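Does the Zuseck Kitchen Package Do What the Brochure Says?
Student project report, Service Robotics Elective
Tímea Kozma and Noboru Sasaki

Why we picked this one

The Zuseck Kitchen Package is sold by Durent as an add-on for two-armed robots that already have hands. You get the software, a set of "household skills," a setup visit, and remote support. The sales page says it is "ready for real kitchens on day one." Our department was thinking about paying for a year of it, and our instructor asked if a student team could look at it first. We said yes, mostly because we didn't believe the day one part.

We are not neutral and we want to say so. Both of us spent last year on a project where a vendor demo looked great and the same task failed on our own shelf. We tried to be fair, but we went in expecting trouble.

What we tested

The package lists many skills. We chose one, called Drink Handling, because it comes up first in every Durent video and because drinks are something a robot in a shared kitchen would really be asked to deal with. The skill is supposed to cover bottles and cans, at a refrigerator drawer and on a counter.

The brochure shows only stiff, full bottles. We asked for soft plastic ones as well. A thin bottle that is partly empty gives way when you press on it, and the label moves with it. We think that is a much better test of a grip than a full bottle with a smooth wall.
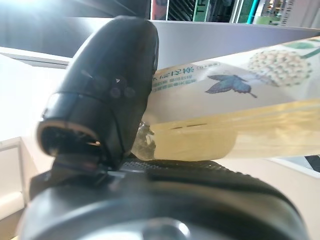 Durent's answer to our questions about grip force was one sentence long: the hand "adapts to the object." We asked what it adapts to, and how fast, and got the same sentence back with a link to the brochure. The software shows a grip value on a scale that goes to 100, but the manual does not say what the units are. We wrote the values down for every attempt and still can't tell you what they mean.

The setup visit was better than we expected. The technician was on time, knew the system, and fixed a calibration problem that we would have spent a week on. It took until 5 in the afternoon, though, so "day one" was over before the robot touched anything.

How we scored it

An attempt counted as good if the robot finished it without a person stepping in. Durent counts an attempt as good if the robot "recovers," and that includes recovering with help from the remote operator. This is a big difference. We told them we would not use their rule, and they were polite about it.

We did not test speed. Both arms are used for most of the bottle work, even in steps where one hand looks like it would be enough, and we would like to know if this is needed or just how the skill was taught. Noboru thinks the second hand makes up for a weak first grip. Tímea thinks it is there for the tilt. We never settled it – the skill is locked and you can't turn one arm off.
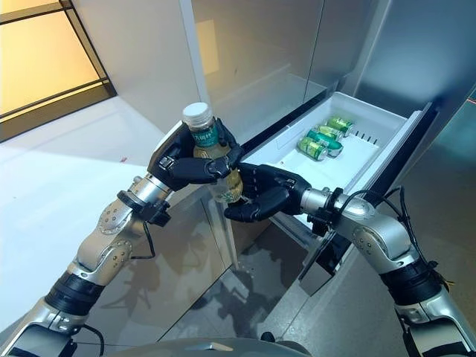
FINDINGS

Cans were the easy part. Short, stiff, all the same shape. If your kitchen only has cans you may be happy with this product, but you could also just reach in and take one.

Bottles were mixed. The skill did well when the bottle was placed where the manual says to place it. It did worse when we put it down the way a person would. The manual has a page on "preferred object placement" that does not appear anywhere in the sales material, and we think buyers should see it before they sign.

The log is the weakest piece. Error 551 came up more than any other, and its full explanation is "task condition not met." Support told us to restart. We restarted. Sometimes that helped.

What about the other product?

We had hoped to compare with the Yeoh kit, which is cheaper and lets you edit the skills yourself. The loan unit from the Flornthorpe lab was not free until August, so all we have is the manual. It does give units for grip force.

Our recommendation

Don't buy the full year. Durent offers a 3 month term, and if the department still wants the package, that is the one to take, with our scoring rule written into the agreement. Ask for the placement page up front. Ask them to explain the error codes in writing.

Open items
Grip scale units (asked twice, no reply yet)
Whether one-arm mode exists in a newer version
Noboru's spreadsheet needs the last set of attempts added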